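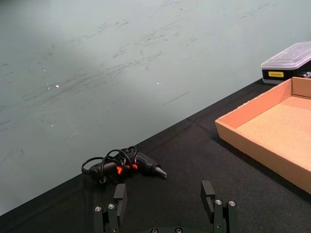

Glue gun on a cloth-covered table, with a cardboard tray and a storage box to the right.

Speaker notes: Sub-metering in shared workshop buildings
Speaker: Saskia Lowther
Session chair: Marietjie Ntuli
Saturday, second session of the morning

Slide 1. Opening

Thank the chair and the hosts. State that the talk will take twenty-five minutes, with ten minutes for questions at the end. Handouts are at the back of the room and contain the meter schedule referred to on slide 5.

The subject is the measurement of electricity in buildings that are let in small units. The talk does not deal with gas or water, although much of what is said about reading intervals applies to both. Landlords with a single tenant will find less in it for them and may prefer to stay for slide 7, on out-of-hours load.

Slide 2. The building

Soltarstead is a two-storey workshop building divided into 58 lettable units. The tenants include upholsterers, model makers, a bicycle repairer, two sign makers and a small printing firm. Units vary widely in size. Until the work described today, the building had one incoming supply and one main meter, and the cost of electricity was divided among the tenants by floor area.

Pause here. Ask for a show of hands from those who still divide by floor area.

Dividing by floor area is simple to run and simple to explain. It also means that a tenant with a kiln and a tenant with a desk lamp pay the same rate per square metre. Tenants had raised this in writing on several occasions, and it was the most frequent subject at the annual tenants' meeting.

Slide 3. What we wanted to find out

The questions were set down before any equipment was bought, and the audience should be encouraged to do the same.

How much electricity is used by the shared parts of the building?
How much is used in the units, and at what times?
Which loads continue when the building is closed?

The second question received most of the attention at the planning stage. The third produced the larger saving.

Slide 4. Choosing the meters

The meters and the reading software were supplied by Bayram. The installation was carried out by Bokon over three weekends, with planned shutdowns of no more than two hours on any one board. Tenants were given written notice of each shutdown and a telephone number to call on the day.

Points to make:

Any meter used for billing must be approved for that purpose. Check this before ordering. A meter that is adequate for monitoring may not be acceptable on a tenant's bill.

Ask for the reading interval in writing. Half-hourly readings were sufficient for our purposes. Shorter intervals produce a great deal of data, and someone has to be paid to look at it.

Measure the space in the distribution boards. Two of our boards had no room for the current transformers and a separate enclosure had to be fitted alongside. This was the main cause of additional cost.

Do not give the total contract price if asked. It is covered by an agreement with the installer. Offer to discuss the share of cost between equipment and labour, where labour was the greater part.

Slide 5. The meter schedule

Refer to the handout. There are 157 meters in all. Every unit has one, and the remainder cover lighting, heating pumps, the goods lift, extraction, external lighting, the kitchens and the individual three-phase supplies.

Explain the numbering. The first part of each number is the board, the second is the circuit and the third is the phase. We had to relabel the ground floor after the first month, as the drawings did not match the boards. Four units were found to be connected to a neighbour's circuit. In each case the wiring was corrected and the tenants concerned were told in person before the letter was sent.

If time is short, leave out the remarks on labelling and go straight to slide 6.

Slide 6. Checking the readings

The sum of the sub-meters should be close to the main meter. It will not be identical. Small losses and differences in accuracy are to be expected, and a limit should be agreed in advance beyond which the difference is investigated.

In our first month the gap was well outside the limit. The causes were one transformer fitted the wrong way round and one circuit that had been left out of the schedule altogether. Both were corrected by Bokon under the terms of the contract. No bills were issued on the new basis until the figures had agreed for 6 months.

This delay was unpopular with the tenants who expected to pay less. It is nevertheless recommended. A bill that has to be withdrawn does lasting harm to confidence in the scheme.

Slide 7. Out-of-hours load

Show the chart of an ordinary week first, then the chart for a week in November when the building was closed to tenants for works on the roof.

During the closed week the shared circuits used 514 kilowatt-hours. Allow the audience a moment to read the chart. The building was empty at night, the lift was out of use and the kitchens were shut.

The load was traced as follows. The extraction system was running on a manual override which had been set some years earlier and never returned to automatic. The corridor lighting on the upper floor was not connected to the time switch. An electric heater in the meter room had a faulty thermostat.

None of these required new plant. The override was released, the lighting circuit was moved to the time switch and the thermostat was replaced. The override switch is now behind a locked cover and its position is recorded on the monthly inspection sheet.

Slide 8. Tenants and their bills

Each tenant now receives a monthly statement showing units used, the rate, the standing charge and the tenant's share of the common parts. The share of the common parts is still divided by floor area. This was discussed at length and no better method was agreed.

The statement originally ran to three pages. After comments from tenants it was reduced to one, with the half-hourly readings available on request. Very few tenants request them.

Some bills rose. The tenants most affected were visited beforehand and offered a change spread over four quarters. One moved out, for reasons connected with space. The others have remained.

Slide 9. The second site

Skostby is a smaller building of a similar kind. The survey has been completed and the meter schedule is in draft. Two changes have been made to the method: the boards are being traced and labelled before any meter is ordered, and the shared circuits will be metered first, with the units to follow.

Do not give a completion date for Skostby. The shutdowns have still to be agreed with the tenants.

Slide 10. Questions

Return to the chair. Marietjie Ntuli will take questions from the floor and repeat each one for the recording.

Likely questions, with the agreed replies:

On data protection: half-hourly readings can show when a unit is occupied. Access is limited to two members of the building office, and the tenant's own readings are released only to that tenant.

On wireless meters: they were considered and tested in the basement, where the signal was poor. Wired meters were chosen for the whole building so that there would be one system to maintain.

On solar panels: outside the scope of the talk. Refer the questioner to the afternoon session.

Spare handouts should be left on the registration desk.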